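Undunley: Your Questions About the Big Room
By Leidy Cabrera
February

We use cookies to remember your preferences. Accept all | Manage settings

I've answered over 215 emails about the big room since I took over the bookings and the furniture, and a lot of them are the same handful of questions in different hats. So I've put my answers in one place! If yours isn't covered, write to me anyway, I like getting mail.

How big is the room?

3132 square feet with the mezzanine, and most of that is the ground floor. It feels bigger than it sounds, I think because the walls are so light and the ceiling is that white ribbed stuff that bounces the light around. People always walk in and look up first.

Is that real marble on the floor?

I get this one a lot. It's gray with a marble pattern, and it was down before I came along, so I've never gotten a straight answer out of anyone about what's underneath the shine. What I can tell you is how it behaves. It shows crumbs, it hides dust (so you think it's clean until you put a white sock on it) and it's cold in winter if you like sitting on the floor, so bring a cushion or steal one of ours.

How do you clean it?

Dry mop first, then a damp one with warm water and a tiny squirt of dish soap, then plain water. I ruined a whole weekend once with a polish from Zamudio that I'd bought by the gallon. Streaks everywhere, all going the same way, like someone had combed the room. I'm back to dish soap.

Can we move the furniture?

Yes, please do! Hardly anything is fixed down, and I'd much rather see it pushed around and used. The tables are the lightest. Lift the chairs with wooden legs instead of dragging them. The office chairs roll, obviously, and they roll better than you expect on that floor, so watch your shins.

You don't need to put everything back exactly where it was, either. I used to keep a floor plan taped up by the door with every piece drawn in, and all it did was make people nervous. Now I just ask that there's a clear path from the door to the other end when you leave.

Where did you get the flower chair?

My favorite question. The round white one with the yellow middle and the petal back came from a kids' shop called Gandell that was closing down and practically giving away its reading corner. I went in for a bookshelf. The bookshelf had already been sold, and I drove home with a giant daisy in the passenger seat with the seat belt on. It's low, so getting in is easy and getting out is an event. Adults are allowed. Styliani Papadakis has the evening slot upstairs and eats her dinner in it most weeks.

What does it look like when there are people in it?

Lived in, I'd say. It isn't a showroom, and if you come by while things are going on there'll be bags and cords and people standing around in the middle of something.

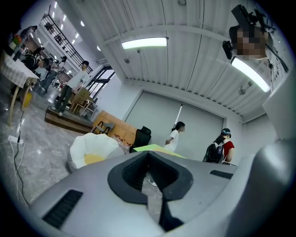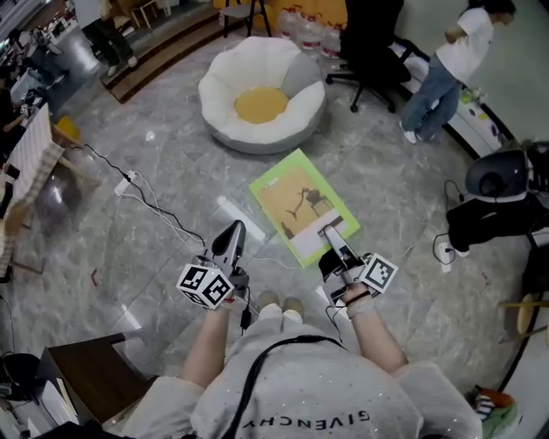
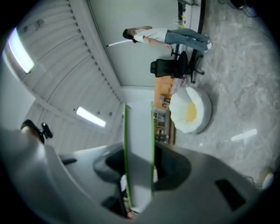 The big room in use. The mezzanine railing is in the first one, and the flower chair and the water jugs are in the second.

Why do you have a tablecloth on in a workroom?

Because I like it! The white table looked a bit like a doctor's office on its own, and the checks fixed that in about four seconds. I have two cloths and swap them when one's in the wash. The little plant stays on the table, and please don't water it, it has suffered from too much kindness already. If you need the table for anything with glue or paint, fold the cloth up and leave it on a chair. I'd rather scrub a table than a cloth.

What's with the big water jugs?

Drinking water. The tap in the back tastes like a garden hose, so I order the jugs and they live along the orange wall. Red cap still on means it hasn't been opened. If you open one, write the day on a bit of tape and stick it on the side. They're heavy, so get a second person to help you lift, even if you're sure you're fine. (I was sure I was fine. I spent the next day lying on a heating pad.)

Are there enough outlets?

Enough, yes. In the right places, not really. Whoever planned the walls didn't imagine anybody wanting to plug in anything in the middle of the room, so we use power strips on the floor. You're welcome to borrow one. Run the cords along the edge of a table or under it where you can, coil up any slack, and if you have to cross a walkway, ask me for the flat rubber cover. It's ugly and it works. Heaters and kettles go straight into the wall, never into a strip.

How's the light?

Good in the daytime near the windows, and the ceiling tubes do the rest. They're bright. Some people find them a bit much for a long evening, and if that's you, try the side under the balcony, where there are small round spotlights and everything feels calmer. For taking pictures of your own work I'd set up facing the windows in the morning and leave the tubes off. The switch for those is by the door and it's stiff, so give it a proper push.

Can I stand on the wooden step platform?

You can. It gets used for reaching things, for looking down at layouts on the floor, and for sitting on with coffee. One person at a time on it, please, and shoes with some grip.

Where do I put my bag and coat?

There's supposed to be a system. I bought hooks from Zorholm in the fall and they're still in the box, and it's a nice box, it's been holding my scissors. For now, the stools and spare chairs are the coat rack. Bags on the floor are fine as long as they're tucked in against something. If you leave with somebody else's tote, email me and I'll play matchmaker.

What about the low white cabinet with the spots?

Tape, markers, string, spare batteries, and a tin of buttons that's been here longer than I have. Help yourself to all of it. If you finish the tape, leave the empty roll on top so I know to buy more. The top is also where lost things end up, so look there before you panic about your keys.

What does it cost?

$87 for a half day, and that includes the water, the chairs, the strips and all the tidying you don't feel like doing (within reason!). A full day is double. I don't charge for setup time if the room is free before you.

Do you allow food?

Yes. Just wipe the table and take the trash out with you if it's anything with fish in it. The trash gets picked up on Sunday and that can be a long wait.

Can kids come?

Of course. The mezzanine stairs need an adult along, and so does the step platform. Everything else at kid height has already survived kids.

How do I book?

Email me with the day, how many of you there are and whether you want the tables out or pushed back. I check messages at 7 every morning with my first coffee and I usually write back before the second one. If you'd like to come and see the room first, say so and I'll tell you when I'm in. You can try the chair.

Get new dates and furniture news from Undunley in your inbox. Enter your email to subscribe. Unsubscribe at any time.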